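Soap dish

A soap dish is a small, shallow vessel or tray used to hold a bar of soap when it is not in use. It is most often found beside a washbasin, a bathtub or a kitchen sink, or inside a shower. Its main purpose is to keep the bar off the surrounding surface and to let water run away from it, so that the soap dries between uses. Soap dishes are made from ceramic, glass, metal, plastic, stone, wood and rubber, and may be loose, fixed to a wall or built into another fixture.

Contents
1 Purpose
2 History
3 Types
3.1 Freestanding dishes
3.2 Wall-mounted dishes
3.3 Recessed dishes
3.4 Travel boxes
4 Materials
5 Drainage
6 Cleaning
7 Decline and return
8 Related objects
9 See also

Purpose

Bar soap softens when it stays in contact with water. The outer layer takes up moisture and turns into a soft paste, which is lost down the drain at the next wash or sticks to whatever the bar is resting on. A bar left in a puddle wears away much faster than one that is allowed to dry. A soap dish slows this loss by lifting the bar, by giving water somewhere to go, or by doing both.

The dish also protects the surface underneath. Soap residue can leave a dull film on polished stone and can loosen the finish on some painted or varnished wood. On a sloping basin rim, a dish with a lip keeps the bar from sliding into the bowl.

History

For much of the history of soap, no special container was needed. Soap made at home was often soft and was kept in crocks, tubs or small barrels, from which it was scooped by hand. Hard soap was costly in many places and was cut from a larger block as needed.

Dedicated soap dishes became common in households that owned a washstand, a piece of bedroom furniture that held a basin and a pitcher. Washstand sets of the 18th and 19th centuries often included a covered soap box of the same pottery or porcelain as the basin. Many of these had three parts: a base, a pierced liner on which the soap sat, and a lid. Water dripped through the liner into the base, and the lid kept out dust. Sets of this kind were made at all price levels, from plain white ware to painted and gilded porcelain.

As piped water reached more homes, the washstand gave way to the fixed washbasin. Many basins were cast with one or two shallow hollows in the rim, sometimes with grooves leading back to the bowl. Wire racks that hooked over the side of a bathtub were sold in the same period. When tiled bathrooms became widespread in the 20th century, ceramic dishes were produced to match standard tile sizes, so that a dish could be set in the wall in place of one or more tiles.

Plastic dishes followed the wider use of molded plastics in the home. They were light, did not shatter when dropped and could be made in any color, and they soon took over the cheaper end of the market.

Types

Freestanding dishes

A freestanding dish rests on a counter, shelf or basin rim and can be picked up and moved. It may be a single tray or a tray with a separate base. Round, oval and rectangular shapes are all common. Small feet or a rubber ring on the underside help to stop the dish from slipping.

Wall-mounted dishes

A wall-mounted dish is held by screws, adhesive or a suction cup. Screwed holders usually consist of a metal bracket and a removable insert of glass, ceramic or plastic. Suction cups leave no holes in the wall but need a smooth surface, and they tend to lose their grip on textured tile. A variant uses a magnet on an arm and a small metal cap pressed into the bar, so that the soap hangs in the air and touches nothing else.

Recessed dishes

A recessed dish sits in an opening in the wall, level or nearly level with the tile. It takes up no space in the room and is hard to knock loose. Some include a bar for a washcloth. These bars were not designed to bear the weight of a person, and safety advice generally warns against using them as a handhold. Replacing a cracked recessed dish means cutting out the grout and often damages the tiles next to it.

Travel boxes

A travel box is a closed case, usually plastic or metal, in which a bar can be carried. The lid may be hinged or may lift off. Because a closed box traps moisture, the bar should be dried before it is packed, and some boxes have small vents or a raised inner rack.

Materials

Glazed ceramic is hard, heavy and easy to wipe, but it chips. Glass has much the same qualities and shows residue more clearly. Stainless steel resists rust in ordinary use, while plated metals can pit where the plating has worn through. Wood needs open slats and good air flow, and it may darken or split over time even when oiled. Natural stone varies – slate and granite hold up well, but marble is marked by acidic cleaners. Silicone and rubber dishes are soft, grip the counter and can be bent to loosen dried soap. Dishes of diatomaceous earth, a porous mineral material, draw in water and release it slowly to the air.

Drainage

The simplest dishes are flat-bottomed and hold whatever water drips from the bar. Most designs improve on this in one of several ways.

Ribs or knobs raise the bar above the floor of the dish and reduce the area of contact. Holes or slots let water fall through, either into a lower tray that has to be emptied or straight onto the surface below. A sloped floor with an open end, sometimes called a waterfall dish, directs water over the edge of the sink. Loose inserts, such as a pad of loofah or coarse foam, can be added to a flat dish for the same effect.

No design works well directly under a shower spray, where the bar is wetted for as long as the water is running. A shelf at the far end of the enclosure is usually a better position.

Cleaning

Residue on a soap dish is a mixture of softened soap and, in areas with hard water, the insoluble salts formed when soap meets calcium and magnesium. Fresh residue comes off under warm running water. Dried residue can be soaked for a few minutes and then loosened with a brush or an old toothbrush, which also reaches between ribs and into drain holes.
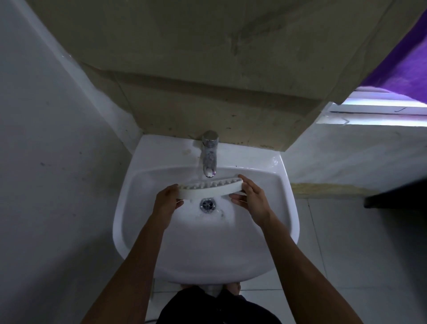 A ribbed plastic soap dish held under a running faucet.

White vinegar diluted with water dissolves hard-water deposits on glass, plastic and glazed ceramic. It should not be used on marble, limestone or other acid-sensitive stone. Abrasive pads scratch plastic and glass, and residue then builds up more readily in the scratches. Two-part dishes should be taken apart, as the lower tray collects standing water that can develop an odor or grow mold. Wooden dishes are best rinsed briefly and stood on edge to dry. Many ceramic and steel dishes can be washed in a dishwasher, though thin plastic may warp.

Scraps of soap left in the dish can be pressed onto a new bar while both are damp, or collected in a mesh bag and used up there.

Decline and return

The sale of liquid soap in pump bottles, which grew quickly from the 1980s, reduced the need for soap dishes in many homes and in most public washrooms. Builders in some markets stopped fitting recessed dishes as standard and replaced them with open wall niches that hold bottles. Interest in bar soap rose again in the early 21st century, partly out of concern over plastic packaging, and solid shampoo and conditioner bars brought a further need for draining trays.

Related objects

A soap saver is a mat or insert placed in an existing dish. A soap dispenser holds liquid or foaming soap and releases a measured amount. A shower caddy is a rack for several items and often includes a section for bar soap. A shaving mug or bowl holds shaving soap, which is worked into a lather in the container itself and so does not need to drain in the same way.

See also

Bathroom accessories
Soap dispenser
Washbasin
Washstand

This page was last edited on January 4, 2023.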